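The restocking robot that kept reporting success

December 2018

The fault report from Malholm runs to nine pages and the word "success" is in it 277 times. Most of those are copied out of the machine's own log. For the better part of an afternoon in April, the store's shelf-tending robot told its supervisor screen that it was picking up goods and putting them away. It was pushing on a rack hard enough to shift it, and the log was full of green ticks.

I've read a lot of press material about shelf robots in the past two years and I can't remember one piece of it that mentioned green ticks. The brochures talk about tireless labour and happier staff. Rusdale, which built the machine at Malholm, has a brochure like that, and it's a nice one, with good paper. What it doesn't say is how the robot knows when a job has been done, and that question is what the Malholm business comes down to.

The trial was modest. Ledesma, the retailer, wanted to see whether a robot with one arm and a camera could tidy mixed stock after hours and between deliveries. Mixed stock is the hard stuff. Cartons of one size are easy and have been for decades. Ledesma's odds and ends are bags that slump, soft toys, things in shiny wrap and things in no wrap at all, all on wire shelving because wire shelving is cheap and somebody already owned it.

According to the report, the robot reached for a soft bag, closed its fingers and felt resistance. Resistance is what it had been told to look for. The trouble is that a shelf wire also resists. The fingers had gone through the edge of the bag and hooked the shelf, the arm pulled, the reading climbed, and the software took the higher number as a firmer grip. When the pull timed out, the arm let go, marked the item as moved and came back for the next one. The next one was the same bag.

It did this until a worker on the next aisle heard the rack scraping. She hit the stop button. The rack had crept forward off its line and one foot was over the edge of a floor mat. It hadn't fallen. Rusdale's summary makes quite a lot of that and calls the incident "contained". I'd call it lucky, and the engineers who wrote the longer version seem closer to my view, because on page six they work out how much further the rack had to go.

Piles are the reason this is difficult, and I'll give Rusdale that much. A person looking at a heap of shopping knows without trying that a bag leaning on another bag will slide when you take the bottom one. A camera gets patches of colour, some overlapping edges and plenty of thin black lines that might be a strap or might be the shelf.

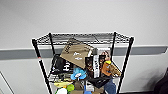 What the sensors missed

Rusdale's answer to the supervisor at Ledesma, who asked the obvious thing, was that the camera had "low confidence in the wire class". Put in everyday words, it often couldn't see the shelf. The wires are thin, the wall shows through them, and in the training pictures the shelves were mostly solid. The company says it had 2231 labelled pictures of shelving when the trial began. It would not tell me how many had wire in them. I asked twice.

There was a second check that should have caught the fault. After each pick, the robot was meant to look again and compare the shelf with the way it was before. It did look. The bag had been tugged and had changed shape, so the shelf looked different, and different was good enough to pass. I find this harder to forgive than the business with the wires. A check that any change at all can satisfy is hardly a check, and it must have seemed fine on a test bench where the only thing that ever changed was the thing being picked.

The third layer was the force limit on the arm. It was set to protect people, and it's a sensible number for that. A person bumped by the arm would feel a nudge. A wire rack nudged in the same direction over and over, with a load on it and no bolts in the wall, is another matter. The limit was never exceeded. Every single pull was within the rules, and Rusdale's safety paperwork considers pulls one at a time.

The fix, such as it is

Kudthorpe, the testing outfit brought in to look things over, made 12 recommendations. Several are plain housekeeping. Fix racks to the wall or to each other. Keep mats clear of the feet. Put a stop button at both ends of the aisle. You could have had those from any storeman with a bad back and a long memory, and they would have been worth doing before the robot arrived.

The others are about software, and here I start to lose patience. Rusdale has agreed to make the arm give up after three failed tries at one spot. It has agreed to weigh what's in the fingers after lifting, so that an empty hand can't be logged as a full one. Good. Why wasn't it weighing things already? The sensor was in the wrist the whole time. A spokesperson told me that weighing added a pause to each cycle and the customer had been "keen on throughput". Ledesma's people say they never saw a version with the pause in it, so they could hardly have turned it down.

Both companies want to carry on. A second trial is planned at the same store, with bolted racks and the pause put back, and with a staff member within reach of the button for all of it. I asked what the staff member would be doing during the shift. Watching the robot, I was told, and tidying the shelves it can't manage yet.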